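Jirkia与Kasprzak共同推出“Pliltow”共用厨房桌面收纳计划

首批255套桌面收纳组合进入Kerkholm六处共用厨房，惠及2,000名住户

新闻稿
2024年9月19日，Kerkholm

家居用品企业Jirkia今日与住宅管理机构Kasprzak联合宣布，双方合作开展的“Pliltow”共用厨房桌面收纳计划正式启动。首批255套收纳组合将陆续配置到Kasprzak在Kerkholm管理的六处共用厨房，供合计2,000名住户日常使用。每套组合由一个黑色网格置物架和一个黄色塑料提篮组成，配套材料包括一份纸质摆放手册和一组可书写的标签卡。

计划面向的是多人共用的厨房、茶水间和餐室。这类空间的台面由许多住户轮流使用，水果、面包、调味品、抹布和个人杂物常常混放在一起，离开时收拾到什么程度也缺少一致的标准。Jirkia与Kasprzak希望通过一套统一的器具和一份简短的使用约定，让台面在每次用完之后都能恢复到下一位住户可以直接使用的状态。

Jirkia产品开发负责人Orvokki Hirvonen表示：“共用厨房里最难管理的地方是桌面。柜子有门，抽屉有编号，桌面什么都没有，谁都可以放，放下之后也很少有人觉得应该由自己收走。我们在这项计划里做的工作，就是给桌面上的东西安排一个明确的位置。”

Kasprzak住户服务主管Souad El-Sayed表示：“住户对厨房的意见里，关于台面的一直占很大一部分。过去我们采取的办法是张贴告示和定期清空，效果有限，也容易引起不快。这一次我们先提供器具，再谈规则，住户的接受程度明显好于以往。”

计划的由来

Kasprzak自今年六月起与住户代表就厨房使用问题进行了多次座谈。座谈中反映较为集中的情况有以下几类：水果直接放在台面上，时间一长便无人认领；拆封的食品没有固定的存放处，往往被推到靠墙的一侧；擦拭台面时需要逐件挪动物品，擦完之后又随手放回，位置每次都不相同。

住户代表同时提出，不希望以上锁或分格出租的方式解决问题。共用厨房的便利之处在于可以随时取用、随时分享，一旦每件物品都归入私人柜格，厨房便失去了原有的用途。座谈形成的意见是，台面上应当保留一处开放的、所有人都看得见的公共存放点，同时把它的范围限定清楚。

Jirkia据此提出了以“一架一篮”为基本单元的方案。置物架承担固定存放的功能，位置不变；提篮承担临时周转的功能，可以整篮提走，清空之后放回原处。双方随后进行了为期六周的试用，在试用期间对摆放位置、标签写法和清洁安排作了调整，最终形成目前公布的版本。

组合的构成

置物架采用黑色金属细框和细密的网格侧板、背板，正面敞开，配有浅棕色木质层板。网格结构使架内物品从侧面也能看清，住户不必将物品逐一取出便可确认存放情况。底部层板直接落在桌面上，适合放置分量较重、需要经常取用的物品；上方的层板用于放置较轻的物品，例如茶包盒、纸巾和备用标签卡。

提篮为黄色塑料制品，外形近似方形，四角圆润，篮壁布满成排的小孔，篮沿加厚，前后各有一个小提手。选用黄色是座谈中多数住户的意见。住户认为，黄色在白色台面上容易辨认，篮子若被带离厨房，也容易发现并送回。

标签卡为空白卡片，供住户填写放入日期和房间号。卡片不设固定格式，也不要求填写姓名。摆放手册全文以图示为主，文字部分控制在一页之内，张贴在厨房入口一侧的墙面上。

位置的确定

手册建议将置物架靠墙放置，敞开的一面朝向使用者，两侧留出可以伸手擦拭的空间。提篮放在置物架正前方居中的位置，后部可以搭在底层层板的前沿上，也可以略向前移，与层板平齐或稍有间隔。两种放法在试用期间均有住户采用，手册未作硬性规定。

提篮的两个提手应当一前一后，与置物架的朝向保持一致。试用初期，不少住户习惯将提手转向左右两侧，取用时篮沿容易碰到网格侧板。改为前后朝向之后，住户从正面即可握住近侧的提手将篮子拉出，放回时也便于对正。

桌面其余部分作为操作区使用，切配、盛盘、拆包等事项均在此进行。操作区内的物品由使用者本人在离开前收走，或放入提篮，或归入置物架。无论采用哪一种方式，都不应越过提篮再向外侧延伸。

Orvokki Hirvonen介绍说：“我们最初准备了较为详细的位置图，标出了与桌沿的距离。后来发现各处厨房的桌子大小不一，按照图纸摆放反而别扭。现在的手册只讲相对关系，架子靠墙，篮子居中，前面留给正在做事的人。”

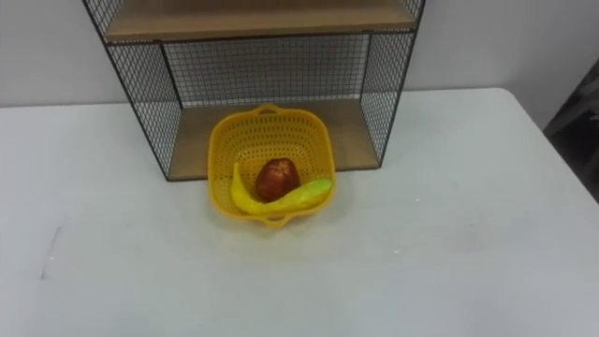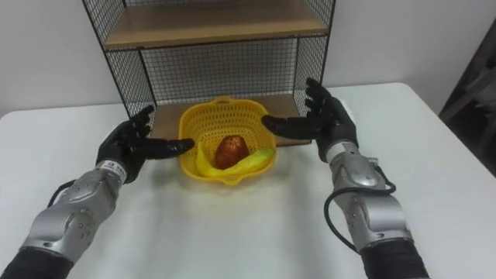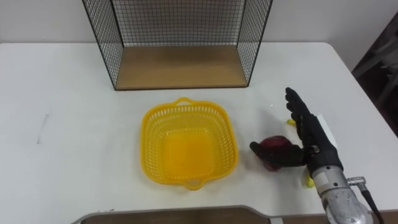 白色桌面上的黑色网格架与黄色塑料篮。

提篮的使用约定

提篮主要用于存放可以共享的水果和有完整包装的食品。住户放入水果时，应先将表面擦干，有破损或已经变软的水果不宜放入。数量以不叠放为宜，以便篮壁和篮底保持通风，下层水果也不致受压。

放入提篮且未附标签卡的食品，视为可供所有住户取用。住户若希望为自己保留，应当附上标签卡，并在当日取走。次日仍在篮中的，无论是否附有标签卡，一律按照共享食品处理。此项约定由各处厨房的住户代表共同确认，Kasprzak不另设处罚措施。

需要冷藏的食品、开封后的液体、生肉和生鱼不得放入提篮，也不得放在置物架上。刀具及其他带有锋口的器具应当放回抽屉。药品和清洁剂不属于桌面收纳的范围，应当由住户自行保管或存放于带锁的储物柜内。

整篮提走的情形包括：清洗提篮、擦拭桌面、住户聚餐时临时移至餐桌。使用结束后，提篮应当放回置物架前方。提篮暂时移走期间，置物架前的位置保持空出，不放置其他容器。

试用期间曾有住户建议增设不同颜色的提篮，用以区分水果与面包。经过讨论，双方决定首批配置维持一种颜色。面包及其他烘焙食品建议放在置物架的底层层板上，使用原包装或带盖的盒子盛装。

置物架的使用约定

置物架上的物品分为两类。第一类是厨房公用物品，包括盐、糖、食用油、茶叶和纸巾，由Kasprzak统一补充。第二类是住户主动提供、愿意长期共用的物品，例如香料和蜂蜜，由提供者在标签卡上注明放入日期。个人专用的杯碗不宜放在架上。

较重的瓶罐放在底层，摆放时标签朝外。上方层板放置轻便物品，高度以不妨碍取放为准。物品不得挂在网格外侧，也不得从网孔中穿过绳索或铁丝自行加装挂钩。网格侧板的作用在于围挡和透视，并未按照悬挂承重进行设计。

住户若发现架上物品过期，可以直接清理，不必征求同意。若无法判断是否过期，可将物品移至提篮旁并在标签卡上画一横线，由当周负责厨房事务的住户代表处理。

清洁与日常维护

提篮每周清洗一次，使用温水和普通餐具洗涤剂即可。篮壁孔洞较多，建议以软毛刷自内向外刷洗，冲净后倒置沥水，待篮底和提手根部完全干燥后再行使用。塑料制品应当远离灶具和烤箱，不宜放入洗碗机的高温程序。

置物架的网格部分以干布或略微拧湿的布擦拭，油渍较重时可蘸少量中性洗涤剂，随后用清水擦净。木质层板不可浸泡，也不宜长时间接触湿布。层板表面若有液体洒落，应当及时吸干。网格与层板相接之处容易积存碎屑，可用干毛刷沿边清扫。

擦拭桌面时，建议先将提篮提至一侧，擦净置物架前方的区域后放回，再处理操作区。置物架平日不需要移动，每月由清洁人员整体挪开一次，对靠墙一侧的桌面和墙面进行清洁。

Kasprzak的清洁服务人员已按照上述要求接受了说明。清洁人员在日常工作中只擦拭台面和器具，不负责整理住户的食品，也不对篮中物品作出去留的决定。

六周试用的主要情况

试用在Kerkholm的一处共用厨房内进行，由Jirkia提供器具，Kasprzak负责与住户沟通。双方在试用开始、中段和结束时分别听取了住户意见。

开始阶段的意见集中在提篮的用途上。部分住户将其当作失物篮，放入钥匙、充电线和手套；也有住户把洗净的餐具放在篮中沥水。摆放手册随后增加了一幅图示，说明提篮只用于食品，非食品类物品改由入口处的挂袋收存。手册调整之后，此类情况有所减少。

中段的意见主要与标签卡有关。原有标签卡预设了多个栏目，住户普遍认为填写麻烦，许多人选择不填。改用空白卡片后，住户多半只写日期，在实际使用中已经足够。

结束阶段，住户代表提出应当明确每周由谁负责清洗提篮。双方没有在计划中作统一规定，由各处厨房自行商定。试用厨房采取了按楼层轮换的办法，轮换表贴在摆放手册下方。

Souad El-Sayed表示：“试用给我们的一个启发是，规则写得越短，住户越愿意照着做。手册从多页删减为一页，删去的部分大多是我们自己觉得重要、住户却从来没有问过的内容。篮子放哪里，什么能放，什么时候拿走，大家关心的主要是这几件事。”

试用期间也有未能解决的问题。置物架靠墙放置后，少数厨房的墙面插座会被遮挡，需要在安装时另行选择位置。另有住户反映，夏季水果存放时间较短，隔日清理的约定偏松。双方将在首批配置完成后继续收集此方面的意见，并在手册再版时一并考虑。

配置安排

首批255套组合将配置到六处共用厨房。各处数量按照台面长度和住户人数确定，由Kasprzak与住户代表共同核定。器具到场后由工作人员完成摆放，住户无须自行组装，也不承担费用。

配置当日，各处厨房将安排简短说明，介绍置物架和提篮的用途、清洁方法以及标签卡的写法。说明在厨房现场进行，住户可以自由参加。未能到场的住户可在住户服务处领取纸质手册。

配置开始前，Kasprzak将在各处厨房张贴通知，请住户取走台面上的个人物品。通知期满后仍留在台面上的物品，将移至住户服务处暂存，住户可凭房间号领取。易腐食品不予保存。

原有的托盘、旧篮和散置容器，凡属公用且状况良好者，将转入餐室继续使用；破损者按照当地废弃物分类要求处理。属于住户个人的容器由住户自行取回。

更换与回收

提篮如出现裂纹、提手松动或难以清除的染色，住户可向住户服务处申请更换。更换时须交回旧篮，由Jirkia统一回收。置物架层板如有翘曲或表面破损，可以单独更换，网格部分继续使用。

回收的塑料提篮经分拣后交由材料处理单位处置。Jirkia在现阶段不对回收材料的再利用比例作出承诺，相关情况将在计划告一段落后另行说明。

住户不应自行修补置物架，特别是不应以胶带或绳线固定松脱的网格。发现架体不稳时，应先取下架上物品，再通知住户服务处。

后续工作

首批配置完成后，双方将以住户座谈的形式了解使用情况，座谈内容包括器具是否适用、约定是否合理以及清洁安排能否持续。Jirkia将根据座谈结果决定是否增加组合的规格，目前考虑的方向包括适合窄台面的浅型置物架和供茶水间使用的小号提篮。

Kasprzak同时表示，计划不会与住户的租约条款挂钩。是否遵守桌面使用约定不影响住户使用厨房的权利，各处厨房也可以在住户多数同意的前提下对约定作出修改，修改后的文本报住户服务处备案。

Orvokki Hirvonen表示：“器具交到住户手里之后，用法一定会和我们设想的有出入。我们愿意看到这样的变化，也会把合理的做法写进手册。”

其他机构如有意在共用厨房、员工餐室或学生宿舍采用同类方案，可以向Jirkia索取摆放手册的电子文本。手册可供非商业用途复制和修改，使用时请注明来源。

关于Pliltow计划

Pliltow是由Jirkia与Kasprzak共同发起的共用厨房桌面收纳计划，内容包括收纳器具的配置、使用约定的制定以及住户说明。计划以Kerkholm为首个实施地点。

关于Jirkia

Jirkia从事家居收纳用品的设计与供应，产品涵盖厨房、浴室和玄关等居住空间，主要服务对象为家庭用户和住宅管理机构。

关于Kasprzak

Kasprzak是住宅管理机构，在Kerkholm管理出租住宅及其附属的公共空间，负责住户服务、设施维护和公共区域的日常清洁。

媒体联络

有关收纳组合及摆放手册的问题，请与Jirkia产品开发部Orvokki Hirvonen联系。有关住户安排、配置通知及厨房参访的问题，请与Kasprzak住户服务处Souad El-Sayed联系。

编辑说明

文中“置物架”与“提篮”均指Pliltow计划所用器具。“住户代表”指由各处厨房使用者推选、负责与Kasprzak沟通厨房事务的人员。媒体如需进入厨房采访或拍摄，请提前与住户服务处约定，并在征得在场住户同意后进行。转载所附照片时，请注明由Jirkia提供。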